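Notebook - Graltwood trial unit, pillowcase task

Print this page | E-mail this page
Reading time: 2 minutes

December, picking up after lunch. Ruoxi Ren had the morning runs and left me her notes (thank you!), so I'm starting at the point where the case is already partly over the cushion.

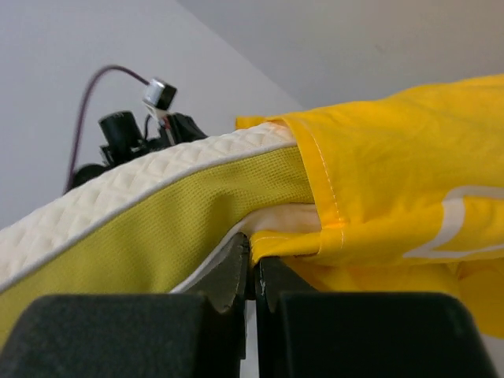
So the question for this week is whether we keep the Graltwood kit past the trial or send it back and go with the Stolham quote. Two arms, wrist cameras, their software bundle, a support line that picks up the phone - that's the package. I came in pretty skeptical after the Skultuleck demo last spring, where everything looked great until they handed it something soft.

Pillowcases are a mean test and I like them for it. The cushion has piping along the edge, and the pads have to close on cushion and case together without letting the hem ride up. The big rounded pads are kinder to the fabric than the hard ones we used on the old setup. I went over the quilted panel after the morning batch and found no pulls, and none in the mesh on the side either. Felt-type surface does pick up lint though, so I've started wiping the pads down between batches. Add that to the running cost sheet, it's not nothing in labor.

Ruoxi's total was 90 attempts, 86 of them good. She calls it good if the cushion end is all the way in and the hem isn't folded under itself. I'd be a little stricter (I want the corners filled out too) but I'm not rescoring her whole morning. Of the misses, 2 were the case slipping out of the grip on the pull, and the others she just marked "bunched." Need to ask her which end of the case they bunched at.

Things I don't love: the force setting is buried three menus down, and it goes back to default every time you load a new task. I lost a good half hour to that before I caught on. Also the manual talks about a "soft goods profile" that isn't in our version. Wrote to support, they say it's in the next update, no date given. Zamani had the same complaint when they trialed it, so we're at least in good company.

Things I do love - teaching a new grasp is quick! I moved the pinch point closer to the piping and had it running again in about 15 minutes, coffee included.

Price is still the sticking point. Their quote has the pads as a consumable but doesn't say how long a set lasts. Can't do the comparison with Stolham until I have that.

To do: thicker cushion, same case. Then the stiff cotton cases, if they ever show up. Save the force settings to a text file so I quit retyping them.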